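Leave the Gray Board Plain

By Pacita Layug

When I moved to Demdale I rented a desk in a shared workroom, and the first thing I noticed was how much people like to cover a surface. A board goes up in October and before winter it has notices, stickers, a calendar from last year and a bus timetable for a line that does not run anymore. I counted once the papers on the board near our entrance. There were 191. I think I had read four of them.

My opinion is simple and my colleague Ramesh Tyagi does not share it. I believe every workroom should keep one big panel in a dull dark color, with nothing on it at all.

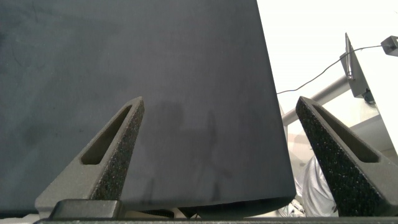

Ramesh says that an empty board is wasted money. He paid 36 dollars for his, and he wants to use each corner. I understand this, because I grew up in a house where we saved even the string. But the eyes also get tired, and they need a place to stop. After a morning of small print I look at plain gray for a minute and I can work again.

Some people will tell me that white is better, and cleaner. I tried white for one winter. It shines back at you under the lamps, and every mark on it asks to be wiped. On charcoal gray a few smudges can stay where they are, and I do not feel guilty.

So please, if you have a pin in your hand, use the board near the entrance. There is always space for paper number 192.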